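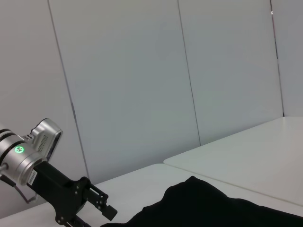

The parish office at Fleury replied that the sermon archive page loads fine for them, but pressing play on anything older than May gives a grey bar and no sound. They asked if the recordings were gone for good, as two families had been in touch wanting funeral homilies.

Ticket 2225
Product: Flullska sermon archive
Site: Fleury and Clidano (shared ministry)
Priority: normal
Opened: 15th September

Problem as reported: recordings listed in the archive do not play. Titles, readings and preacher all display correctly. Newer services play on phones and on the office computer. Clearing the browser cache made no difference. Same result at Clidano on a different internet provider.

Checked from our side. The archive database has 491 entries for the shared ministry. Of those, 37 point to a storage folder that no longer exists under that name. The folder was called "fleury-st" and was renamed when the two congregations combined their websites. Everything uploaded after the rename uses the new path, and everything before it was supposed to be updated by the migration script.

The script log shows it stopped partway on a file with an ampersand in the title (a joint Good Friday service). It reported the batch as complete anyway. Audio files are all present on the server, so no recordings have been lost. Told the office this first, and they have passed it on to the families. 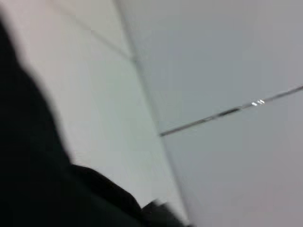 Will the podcast feed have to be submitted again once the links are fixed? The feed address is staying the same, so subscribers will pick up the corrected links the next time their app refreshes.

Step 1. Took a full backup of the archive table before touching anything.

Step 2. Renamed the Good Friday entry, replacing the ampersand with "and". The office is happy with that wording.

Step 3. Ran the script again on a single entry, an Advent evensong. It played on the test page and on the public page.

Step 4. Ran it on the rest. One entry failed — a confirmation service with a file larger than the 220 MB limit on the account. It was uploaded before the limit came in and the script will not move it. Re-exported the audio at a lower bit rate, uploaded it by hand and linked it to the existing entry. Speech is clear. The organ voluntary at the end is a bit thin, so the original is still on the server if the music director wants it trimmed instead.
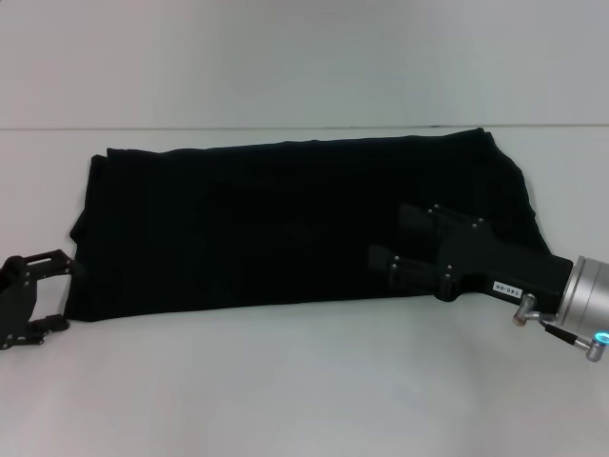
Attachment: folded black cloth on white tabletop

Update from the Clidano office: all recordings now play, but the search box returns nothing when they type a Bible book. Searching by preacher works. Asked them for an example and they sent "Philippians".

Search index was built before the path change and still had the old entries. Rebuilt it. "Philippians" now brings up the full Lent series. "1 Samuel" works with the space but not as "1Samuel". That is how the product behaves on every site, so I have logged it with Garnoditz as a feature request and left it out of this ticket.

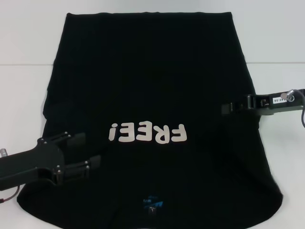

Attachment: black T-shirt laid flat, hem at top

Office also asked for the order of service PDFs to sit beside each recording. The field is already there but was hidden in the page template. Turned it on. PDFs have to be added one at a time from the edit screen, and the office will start with the most recent services and work back as they have time.

Outstanding: the migration script should not report a batch as complete after an error. Passed to Garnoditz with the log attached. Please don't run it for any other parish until they answer.

Status: waiting on vendor. Fleury and Clidano side resolved.

Contact the help desk | © Flullska Parish Support | Back to top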